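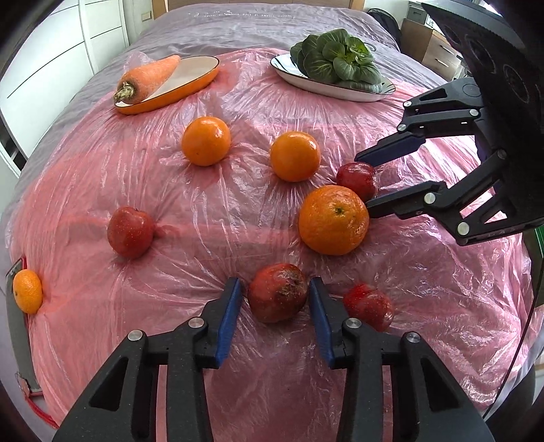
Leg bye or bye when the ball brushes the pad and then beats the keeper?

Posted in Cricket > Scoring and Umpiring
Posted by Kimutai Tanui, May 9, 2023

I score for Ludura second team and had a disagreement with the other scorer in our away game at Grekport. I would like to get it right before we send in the card, as the two books do not match.

Our left-hander was batting. The ball was going down the leg side, he tried to turn it round the corner, missed it with the bat, and it flicked his pad on the way through. The keeper dived and got nowhere near it. The batters ran three. The umpire at the bowler's end tapped his knee, so I put down three leg byes. The Grekport scorer said the touch was so faint that the keeper should have stopped it anyway, so it ought to be byes. He wrote three byes against the keeper and would not change it.

A few overs later there was another one. The bowler overstepped, the umpire called no-ball, and the ball hit the batter on the thigh and went to fine leg. They ran two. I put one no-ball and two leg byes. He put three no-balls. The total comes out the same either way, but the bowler's figures do not.

We lost by 33 in the end so none of it changed the result. The league does ask for both books to agree though, and the online card has separate boxes for each kind of extra. Which of us is right on each one? Also, does the ball faced count for the batter on the no-ball? My book has him on one ball more than theirs.

I have been scoring for two seasons and learned most of it from the person who did it before me, so I may have picked up some bad habits.

Oduor Mushi
Member, Scoring and Umpiring

You were right on the first one. The scorer does not decide what kind of extra it is. The umpire signals and you record what he signals. If he raises his leg and touches his knee, it is leg byes, and how good or bad the keeper was has nothing to do with it. It also makes no difference how faint the contact was. If the ball touched the batter's body or pads and not the bat, and he was playing a shot or trying to get out of the way, it is leg byes. It would be byes only if the ball touched nothing at all.

Byes are not really "against the keeper" either. Some clubs keep a count of byes for each keeper, and that may be why your opposite number cares about it, but it is a club statistic and it has no place on the match card.

If he did not see the signal he should have asked you, and if you both doubted it you should have asked the umpire at the next break. Scorers are supposed to check with each other as they go. I call out every signal to the person next to me and wait for them to say it back. It feels silly for the first few overs and then you stop noticing.

On the second one, it depends which set of Laws your league is playing under, and this is where a lot of older scorers go wrong. It used to be that anything run off a no-ball that did not come off the bat went down as no-balls, so your friend from Grekport would have had three no-balls and all three would have gone against the bowler. That changed in the 2017 code. Now the one run penalty is a no-ball and goes against the bowler, and the other runs are scored as byes or leg byes, whichever the umpire gives. Those do not go against the bowler.

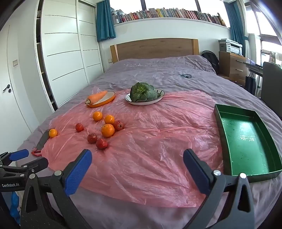 So if the umpire signaled no-ball and then leg bye, you have it right with one no-ball and two leg byes. The umpire should have made both signals once the ball was dead, one after the other. If he only signaled no-ball and you filled in the rest yourself, then you got the right answer but you should have asked him.

Wides did not change. If they run two on a wide it is still three wides, and all of them go against the bowler. People mix this up because for a long time wides and no-balls were handled the same way in the book.

The batter does face a no-ball, so you add one to his balls faced. It does not count as one of the six in the over. He does not get a ball faced for a wide. If your count is one higher than theirs, I would guess the other scorer left the no-ball out.

To fix the card, sit down with both books (or send photos of the pages if you are too far apart) and go through the innings over by over. Start from the overs you know about. Check that batters' runs plus extras equals the total, then check that the bowlers' runs plus byes and leg byes equals the same total. In your case his book will still balance, because he has put the runs somewhere, so the adding up will not show you the mistake. You have to compare the entries themselves.

If he still will not agree, write to both umpires and ask what they signaled. After this long they may not remember, so do it soon.

Tu
New member

I don't think it matters much at second team level. We just put everything under extras and leave it. Our league site at least lets you enter one number and nobody has complained.

Stesby_Scorer
Member, Scoring and Umpiring

I agree with Oduor Mushi on both, and would not go with putting it all under extras if your league has the separate boxes. Ours sends the card back if the boxes are left empty. I have had that happen and it took until December to get one game marked as complete.

One thing to add on the first one. If the batter had not been playing a shot and was not trying to avoid the ball, leg byes should not be allowed at all. The umpire waits for the ball to reach the boundary or for the first run to be completed, then calls dead ball and sends the batters back. Nothing goes in the book for the runs. It does not apply to yours, as you say he was trying to turn it, but it comes up a few times a season.

Also check the mark you use. I put leg byes as an upside-down triangle with the number inside, and byes as a triangle the right way up. If the two of you use different marks it is very easy to read the wrong one when you compare books at tea.

Kimutai Tanui

Thanks all. The umpire did give both signals on the no-ball. I have sent the Grekport scorer my pages for those overs and he has found the missing ball faced, so that part is settled. I am waiting to hear from him on the leg byes.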